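Can a Robot Arm Clear Crumbs Yet?
Estinbridge student project report, 02/06/2025

1. Task
Our group at Estinbridge asked whether a robot arm can do a small household chore: clearing bits off a white surface one at a time. We used the two-finger gripper with blue wrapping on the fingers and soft tips.

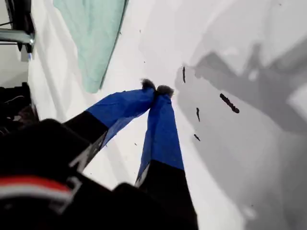
2. Method
We ran 66 tries in May. A try counted as a success if the bit ended up in the bin. Small specks were left out of the scoring. A green cloth stayed at one side as a fixed marker - moving it between runs would have meant resetting the start position.

3. Results
The arm succeeded in 47 tries. It dropped the bit on the way in 11 of the others, and the rest were misses. Tiny pieces need the fingertips to close right at the surface.
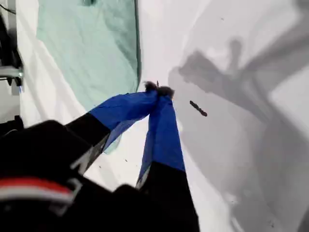
Would a person be faster?
A person with a damp cloth takes a few seconds for the whole job. Our arm took about 28 seconds for each piece.

4. Limits
We tested one surface and one gripper. A shadow, apparently the arm's, fell across part of the work area, and we did not test other lighting. 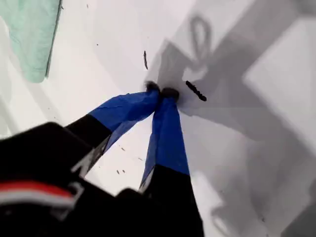
Figure 3. Fingertips at the white surface, with dark bits nearby.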